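宛先：Oltmanns助成室　Gisela Albers様
件名：日用品容器の整理・貸出事業「Linine」 中間報告（5月まで）

前回の報告以降に進めた作業と、残っている作業、予算の執行状況をまとめます。申請書の項目番号とは順番が一部異なりますが、対応は末尾に記しました。

# 1. 容器の登録

Vustbridgeの収蔵室に保管している日用品の容器のうち、266本の登録が終わりました。対象は洗剤、柔軟剤、床用クリーナー、食器用品などの樹脂製ボトルです。1本ごとに、高さ、胴の太さ、本体の色、キャップの形と色、ラベルの位置を台帳に入力しています。

登録を始めた時点では、色を「赤系」「青系」「黄系」のように大きく分けていました。ところが黄色とオレンジの境目にある容器が多く、入力する人によって判断が分かれました。4月に色見本を作り直し、該当する22本は再登録しています。オレンジの容器については、見本の番号に加えて「橙がかった黄」「鮮やかな橙」といった言葉も残すことにしました。

キャップの欄も変更しました。透明なキャップの場合、中の注ぎ口が外から見えるため、キャップの色だけを書くと実物と印象がずれます。現在は「キャップ」と「注ぎ口」を別の欄に分けています。透明なキャップの下にオレンジの注ぎ口が見えるボトルで試し、入力に支障がないことを確認しました。

ラベルについては、文字の書き起こしは行わず、地の色と主な配色、貼られている面だけを記録しています。白地に青と赤が入ったものは数が多く、配色だけでは区別できません。バーコードがあるものは番号を控える欄を設けましたが、擦れて読めない容器もあり、この欄は空白のままでもよいことにしています。

# 2. 作業台

登録と持ち替えの作業は、緑の天板の台で行っています。つや消しの平らな板で、縁に細い白の線が入っています。細かい擦れはありますが、作業には差し支えないため、天板の交換は見送りました。申請時に計上した交換費用は使っていません。

容器は一度に1本ずつ台に出し、立てた状態で胴の中ほどから下を持つ手順にそろえました。上のほうを持つとラベルが隠れやすく、キャップに力がかかるためです。オレンジのボトルのように背が高く上に向かって少し細くなる形では、下寄りを持つほうが安定します。

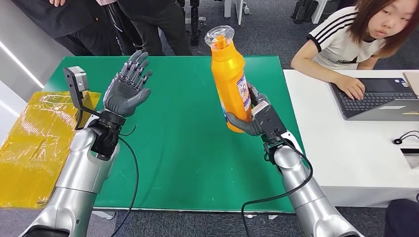

# 3. 置き方の見直し

当初の手順書には「容器は立てて置く」としか書いていませんでした。作業を続けるうちに、寝かせた状態の記録も必要だという意見が出ました。貸出先の学校や福祉施設では、棚や引き出しに横向きで入れることが多いためです。

4月の後半から、立てた状態と寝かせた状態の両方を扱うように改めました。寝かせる場合に確かめるのは次の点です。

- 肩の丸みによって向きが変わらないか
- ラベルのどの部分が上に来るか
- バーコードの面が見えるか
- 台の縁からどのくらい内側に置くか

縁からの距離は、手順書の改訂版で50ミリ以上としました。台の縁の白い線を目安にできるので、毎回測る必要はありません。胴の丸い容器はこれでも動くことがあり、該当するものには台帳に「転がりやすい」と記入しています。

肩の丸いオレンジのボトルも、横向きの扱いを確かめる対象に入れました。白と青のラベルに細かい文字とバーコードが入っているため、置く向きによって見える情報がかなり変わります。横向きの見本には、ラベルの内容が異なる容器を組み合わせるようにしています。
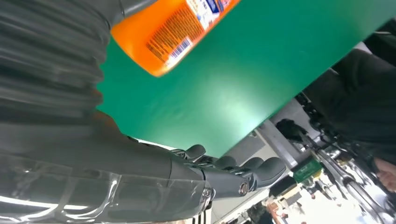
横向きの記録は、現在のところ登録済みの容器の一部にとどまっています。すべてを同じ細かさで行うと期間内に終わらないため、貸出の希望が多い種類から進めます。食器用品は形のばらつきが小さいので、後に回しました。

# 4. 貸出箱

貸出用の箱はPlullerの棚に合わせた寸法で試作しました。

箱の中は仕切りで区切り、背の高い容器と低い容器を分けて入れます。最初の試作では仕切りが薄く、箱を持ち上げるとたわみました。二つ目の試作で厚みを増しましたが、重くなったという指摘があり、底板のほうを軽くする方向で業者に相談しています。見積りは届いていません。

各箱には、容器の一覧と扱い方を書いた紙を1枚入れます。文章は短くし、色の呼び方は台帳とそろえました。学校から文字を大きくしてほしいとの要望があり、次の印刷で直します。

# 5. 予算

今期の支出は1878ユーロでした。内訳は箱の試作、仕切りの材料、色見本の印刷、台帳の入力補助です。天板の費用が残っているので、横向きの記録にかかる作業時間に充てたいと考えています。費目の変更になるため、Albers様の承認をお願いします。

# 6. 遅れている点

収蔵室の奥の棚にある容器は、まだ登録に入っていません。ラベルのはがれかけたものが多く、先に状態の確認が必要です。確認の手順は案の段階で、はがれた部分を押さえ直すか、そのまま記録するかが決まっていません。元の状態を残すことを優先し、当面は手を加えずに保管します。

キャップのない容器の扱いも未定です。別の容器のキャップを仮に付ける案がありましたが、台帳の記録と実物が食い違うため採用しませんでした。貸出の対象からは外しています。

# 7. 次の期間の予定

- 横向きの記録の継続
- 奥の棚の状態確認と登録
- 貸出箱の底板の変更、三つ目の試作
- 一覧の紙の改訂と印刷
- 学校での試験貸出

試験貸出は、箱の底板が決まってから日程を組みます。先方には遅れる可能性を伝えてあります。

申請書との対応は、本報告の1が申請書の項目2、2と3が項目1、4が項目4、5が項目6です。台帳の写しと改訂した手順書は、別便でお送りします。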